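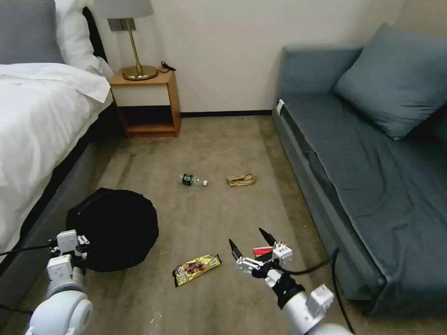

Guest room floor pick-up with a two-arm kit: bottle, paper bag, snack wrapper.

Flikgate kit for tidying guest rooms, is it worth the money?

Posted by urnier_rooms on Wednesday, June 26, 2019

Hello to all. I manage a small guest house, nine rooms, and I am thinking to rent the Flikgate two-arm kit with the Tarar tidy-up software. The seller offers a trial in July. My interest is only the first step of cleaning, when the trash is picked from the floor before the vacuum. Our rooms are similar to the one in the photo: a bed on one side, a sofa on the other, and carpet between them. The guests leave bottles, bags and wrappers everywhere.

I have read the product page two times and I still don't understand three things. Can the fingers take a thin wrapper which lies flat on carpet? Does it make a problem with soft things like a fabric bin lying on its side? And the price says 300 per month, but it is not clear for me if the software is included in this or must be paid separately. I would be thankful for experience from somebody who used it in real rooms and not only in a showroom.

liltum_user
We have had the kit for six months, so I will try to answer in your order.

Thin wrapper: yes, but it depends how it lies. If one corner stands up a little, the pointed fingers go under it and close. If the wrapper is fully flat, ours often needs several tries, and sometimes it only pushes it along the carpet. Shiny packaging was also more difficult for us than paper. A crumpled paper bag is much easier, even when it is pressed flat, because there is always some fold to hold. A plastic bottle on its side is the easiest thing. Set the grip force to 4 for empty bottles. With the factory setting it squeezes them too much, and if the cap is not well closed you will have water on the carpet.

Soft bin: the software did not know our pop-up bin as a container when it was lying down. We had to teach it with the Tarar teaching mode. One person guides the arms and repeats the task, and after this the kit does it better. It took us one full afternoon. My advice is to do the teaching in the room with your darkest sofa, as black fabric and shadows gave us the most mistakes.

Price: in our contract the 300 was for the hardware and the basic software. The teaching mode was extra. Please ask them to write this in the offer before you sign.

One more point, look at the cables. On our kit they hang in loops outside the arms, and near a sofa or under a duvet that hangs down they can catch. We fixed them with soft straps and since then it is fine.

anon_4
too slow. a person does the same room in two minutes. buy a grabber stick

housekeep_liltum
I don't agree fully with the answer before me. It is slow, this is true, but we let it work while the staff makes the bathroom, so the time is not so important. For me the weak point is the distance under and behind furniture. Between the bed and the nightstand ours could not reach well, and we still check there by hand.

For the trial I would ask for at least two different rooms, one with carpet and one with hard floor. Put on the floor the real trash from your guests, also the ugly pieces. The seller brought to us only new clean bottles, and with those everything looked very easy. Also ask how fast they send new fingers. We waited nine days for a pair, and during this time the kit was standing in the corridor.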